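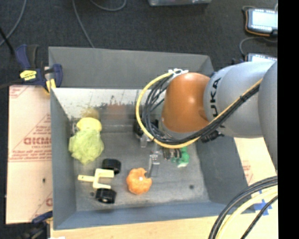
October was mostly cable work. The wrist on the KUKA had started throwing encoder faults, always in the same part of a pick, and always when the arm was low over the bin with the last axis turned well past halfway. Godfrey Swai had seen the same thing on a palletizer years ago and told me to look at the dress pack before I touched anything in the controller. He meant the cables on the outside of the arm. Ours are a yellow one and a bundle of black ones, and they go around the orange part of the wrist in one big loop, then run up across the gray segment with the KUKA lettering on it. There are white ties up on the orange section and a black one where the bundle crosses the letters. The size of that loop matters more than I had given it credit for.

When I first put the cell together I made the loop as small as I could. It looked tidy and it stayed out of the overhead view. The trouble is that a small loop has nowhere to go when the wrist turns, so all of the bending happens in one short piece of cable right next to a tie. I unplugged the black cable nearest the inside, put a meter on it, and flexed it by hand. Two of the conductors dropped out when I bent it one way and came back when I let go. The jacket looked fine.

The replacement came from Trumus, who sell by the length and will put the ends on if you ask. I asked. I have crimped those connectors myself before and did not enjoy it. Order number ended in 2689, which I am writing down because their invoices don't show the cable type and I will need to reorder sooner or later.

Here is how I routed it this time, for whoever does it next:

- Put the arm in the home pose, brakes on, power off and locked.
- Take photos of the old routing before cutting any ties.
- Lay the new cable along the old one and leave the connectors loose.
- Fix the upper end first, up on the gray segment.
- Jog the wrist by itself at low speed to both ends of the range we use, and watch the loop.
- Let out slack until nothing goes tight at either end, then fit the ties at the wrist.
- Plug in, and run the full pick path at 12 percent.

The ties at the wrist should be snug enough that the bundle doesn't slide, but you should still be able to twist a single cable inside them. I had been pulling mine down with the gun until the tail snapped off. Rupert Zaugg from Fleltbridge looked at the ones I'd cut off and showed me the flat spots they had left in the jacket.

A bigger loop does have a cost. It sticks out to the side, and when the gripper goes down close to a wall of the bin the loop wants to get there too. I moved the side limits in by 46 mm on the approach and told the planner to prefer turning the wrist the other way. We lose a few grasps in the corners. Yu-na Seol, who writes the picking code, was not thrilled about the corners, but she was less thrilled about the faults.

While the arm was down I went over the clamps on the bin too. They are ordinary bar clamps and they creep. If the bin shifts even a little, the calibration is off and the fingers start landing beside things. I backed each one off, wiped the pads, and tightened them again, then reran the touch-off points. One of them had moved by enough to matter, and I suspect it has been that way for a while.

I also went through the spares drawer and found a teach pendant manual dated 1994 for a controller we have never owned. Abdelghani Benjelloun says it came with the bench. It's still in the drawer.

Since the new cable went on I've run the usual test set every evening, and the encoder fault hasn't come back. I'm not calling it fixed until it has gone a month. The old cable is coiled on the hook by the door with a tag on it. Please don't use it for anything. Next job is the air line, which has a slow leak somewhere past the regulator.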